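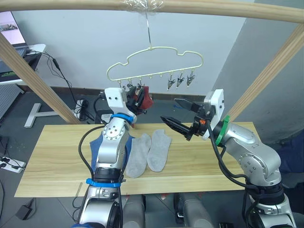
Cuffs up, one visitor said before we had our coats off, because if you peg a sock by the toe you get a dent in it that shows in sandals. Another visitor told her that only mattered if you wore socks with sandals, and they were still on it when we reached the stairs.

It was the spring open day at Flivent in Cirnitz, and the subject was drying clothes indoors. The building was open from ten until four, with 3 rooms to go round. You could do them in any order but most people followed the signs.

The ground floor had airers, mostly the folding kind, and a long wall display about damp. It explained where the water from a wash goes when there is no window open. I found it useful and a bit wordy. The Prusard airer was the popular one to lean on. It costs more than I would pay and the feet slide on a tiled floor.

Upstairs was the hanging room, for small items. A cream plastic hanger with a cloud-shaped outline had been put up on a wooden bar over a table, its hook held on with clear tape, and grey socks were laid side by side on the table below. The clips hang under the lower edge. I have one of the square folding kind at home and the clips on it knot together every time it goes in the cupboard, so I looked at how these were fixed. They dangle too. I would expect the same trouble from them.

The sheet by the door gave the Flivent advice for socks. Pull them straight first, hang them by the cuff, put thick ones at the outside where the air gets to them, and keep pairs together so that you aren't matching them afterwards. I do the last of these already. I had never thought about the thick ones.
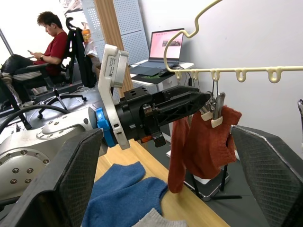

Tomás Ó Briain
Home and Laundry Editor
March 5, 2022

Knitwear was the part I had come for. A small rust-orange jumper was up on the clips, with one sleeve hanging down almost to the table and the body bunched to the other side. My mother would have had it flat on a towel. The sheet agreed with her for wool and said clips were all right for light acrylic, provided the weight is shared out and a long sleeve is folded back over the bar. I asked what counts as light and was told to use my judgement.

The third room was Afridi, who make pegs and baskets. There was a talk on spin speeds which ran to 20 minutes and could have been 8. The one thing I wrote down was to shake each item before hanging it, even socks. A spare set of 3 pegs was handed out at the end.

Practical notes. Entry is free. The car park fills before eleven and the bus stop is at the bottom of the hill. Tea was fine, sandwiches gone by one. There is a lift but you have to ask for it at the desk. The next open day is in April and covers ironing and folding, with the hanging room staying as it is.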